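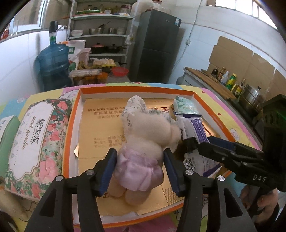

Galerie: Vorführung Handgreifer bei Drirkard, Juli

An einem Dienstag im Juli waren wir bei Drirkard zu Besuch. Vorgeführt wurde das Arbeiten mit handgeführten Greifern, und zwar am Küchentisch. Gopinath Naidu hat durch den Nachmittag geführt und die Fragen beantwortet. Beginn war um 14 Uhr, Schluss kurz nach fünf.

Die Aufgabe klingt einfach: Gegenstände vom Tisch in eine flache Schachtel legen und wieder herausnehmen, mit zwei Greifern, einer in jeder Hand. Jeder Durchgang wird aufgezeichnet und bekommt eine Nummer. Der erste Durchgang des Nachmittags hatte die 1.251, danach wurde fortlaufend weitergezählt. Am Ende standen 32 neue Einträge auf der Liste, einer davon wurde gestrichen, weil mittendrin jemand in den Ablauf hineingeredet hatte.

Auf dem Tisch lag, was man in einem Haushalt findet: Plüschtiere, Taschentücher in Folie, ein Haargummi mit Leopardenmuster, dazu die große Packung mit dem Rosenmuster. Naidu legt Wert darauf, dass die Sachen unterschiedlich nachgeben. Ein Karton behält seine Form, ein Plüschtier drückt sich zusammen, und Folie rutscht gern zwischen den Fingern durch. Die blauen Greifbacken sind geriffelt, das hilft bei Folie nach seiner Erfahrung etwas, aber nicht immer.

Das Plüschtier mit den geblümten Ohren war der Favorit der Besucher. Man fasst es am besten von beiden Seiten an der glänzenden Hose. An den Ohren geht es auch, dann hängt es schief und man muss beim Ablegen nachfassen.

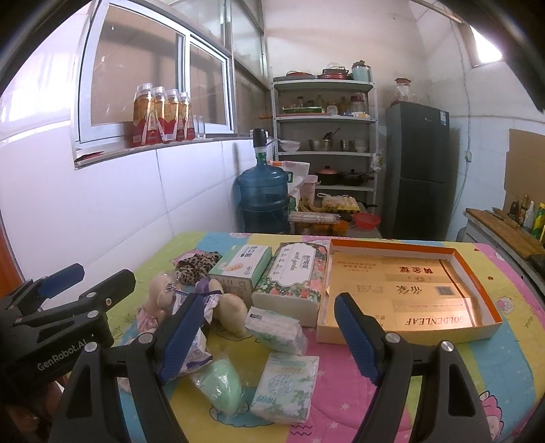
Nach der Pause durften wir selbst. Die meisten machen am Anfang denselben Fehler und drücken zu früh zu. Naidu lässt deshalb zuerst ohne Aufzeichnung üben, mit weit geöffneten Fingern langsam heran, kurz warten, dann schließen. Nach ein paar Versuchen ging es bei fast allen ruhiger. Schwierig blieb das beidhändige Arbeiten, denn die zweite Hand macht gern Bewegungen mit, die niemand braucht.

Aus der Gruppe von Kinia kam die Frage nach der bunten Tischdecke. Antwort: Die bleibt drauf. Wer nur auf grauen Platten aufnimmt, bekommt laut Naidu später Ärger, sobald ein Muster unter den Sachen liegt. Dasselbe gilt für den Hintergrund mit Regal und Kühlschrank und dem blauen Wasserbehälter mit der Pumpe. Weggeräumt wird dort nichts, es soll nach Küche aussehen.

Länger gesprochen haben wir noch über die Beschriftung der Aufnahmen. Bei Drirkard wird jeder Durchgang in einzelne Schritte zerlegt und von zwei Personen geprüft. Das dauert deutlich länger als das Greifen selbst. Für einen Durchgang vom Vormittag waren 33 Minuten eingetragen, für einen anderen 63 – dort war ein Päckchen zweimal heruntergefallen, und die Prüfer waren sich über den Beginn des Schritts nicht einig.

Die Unterlagen zum Nachmittag liegen bei Nwosu im Büro und können dort ausgeliehen werden. Wer beim nächsten Termin mitkommen möchte, trägt sich bitte in die Liste ein. Geplant ist dann ein Besuch bei Kestine, Thema Sortieren von Kleinteilen. Festes Schuhwerk ist dort Pflicht.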